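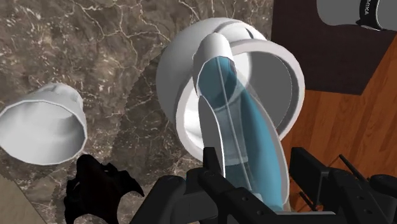
Stone Countertops and Kitchen Stains
Aitana Cifuentes and Aníbal Guzmán
Final report, Materials in the Home
November 25, 2018

1. Question
We wanted to know if sealed marble stains less than unsealed marble when coffee, lemon juice and olive oil are left on it overnight.

2. Method
The Rivadeneyra stone yard gave us offcuts of one brown marble. We cut them into 86 test squares and sealed half with Plarnar, two coats, one day apart. Each square got one liquid. After 12 hours we wiped it with water and scored the mark from 0 (none) to 5 (dark).

3. Results
Oil left the darkest marks on unsealed squares. Coffee came second. Lemon juice left almost no color but dulled the polish on sealed and unsealed squares alike — the sealer does not stop acid. In total, 53 squares scored 2 or higher, most of them unsealed.

4. Problems
Our first batch in October was thrown out after the sealer was put on too thick. Two people did the scoring, and we did not always agree on a 1 or a 2. Veins also made light coffee marks hard to see.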